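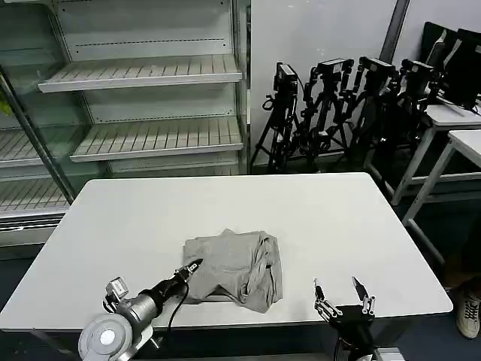 One respondent wrote that a shirt is folded when she has stopped touching it, and that she did not see what else we could want from her. We wanted a good deal else, as the length of the questionnaire had already made plain to her. Her answer was nevertheless coded, argued over, coded again, and finally allowed to reorganize most of what follows.

4. What Counts as Folded

4.1 The middle of the scale

The household manuals we reviewed for Section 2 treat folding as a matter with two states. A garment is in the basket or it is on the shelf, and between the two a competent person does something brisk with the sleeves. Our diaries suggest that a large share of clothing lives in the gap. Of the 2800 entries collected from 400 households, the longest and most defensive ones concern clothes that had been brought to a surface, given a turn or two, and left there.

We graded each entry on a scale of five. Grade 1 is the heap. Grade 5 is the shop display, which our respondents mentioned often and produced seldom. Grades 2 and 4 gave the coders little trouble. Grade 3, which the codebook defines as "folded in outline," gave them nothing else.

The gray garment in Figure 2 is a fair specimen of Grade 3. Stand back and it is a rectangle. Come closer and the rectangle has creases all over it, a rolled edge down one side with a small dark tag near the fold, and a flap hanging at a front corner. One coder gave it a 4 on the strength of its general shape. The other gave it a 2, citing the flap, and added a comment in the margin that we have agreed to leave out of the published data.

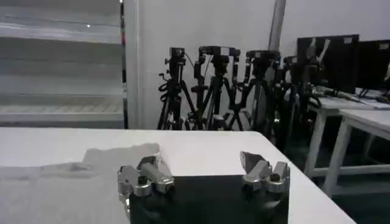
Jamila Bhattacharjee
Household Textiles Working Papers, Drammont
14 May 2020

4.2 Surfaces and their opinions

A cloth is graded against whatever it lies on, and we were slow to notice how much this mattered. The second panel of Figure 2 has light gray cloth on a white tabletop, and the two are close enough in tone that the outline is hard to follow. A coder asked to judge the straightness of an edge must first find the edge. On the dark oak tables that several households used, the same amount of slouch would have been visible from the hall.

Respondents knew this long before we did. A diary from the Egan sample records folding everything pale on a pale bedspread "so it looks better while I'm doing it." Another household did its sorting on the ironing board, a surface too narrow for any garment they owned, and reported high satisfaction throughout. We can offer no explanation and have stopped asking for one.

Nor does the nearness of a shelf appear to help. We had expected clothes handled within reach of open shelving to be finished and put away sooner. The diaries show no such pattern. People with empty shelves left things on the table, people with full shelves left things on the table, and the one participant who had neither shelves nor table left things on the piano.

4.3 The bunched edge

Coders were asked to note where a fold had failed. The most frequent entry was the side edge, where layers slide over one another and the top layer arrives somewhere other than it was sent. The manuals recommend smoothing outward from the center with the flat of the hand. Most respondents said they knew the technique. Far fewer described using it, and those who did tended to have company in the house that day.

Soft knits were the worst offenders. They take a fold politely and then relax out of it, so that an item graded at once and graded again after supper could lose a whole point with no one near it. We had written nothing into the protocol about supper. The July round will fix the interval between folding and grading, and the Anton and Zestis samples will be recoded where the diaries give enough detail to allow it.

4.4 Revising the grades

We considered dropping Grade 3 altogether. It lowers agreement between coders and lengthens meetings. It is also where the laundry is. A scale that forced every such bundle up to tidy or down to heap would be easier to report and would describe a house that none of our respondents live in.

Grade 3 therefore stays, with a revised definition: the garment has a recognizable outline, its layers do not all meet at the edges, and the person responsible has moved on to something else. The last clause was taken, nearly whole, from the respondent quoted at the start of this section. She declined to fill in the second questionnaire.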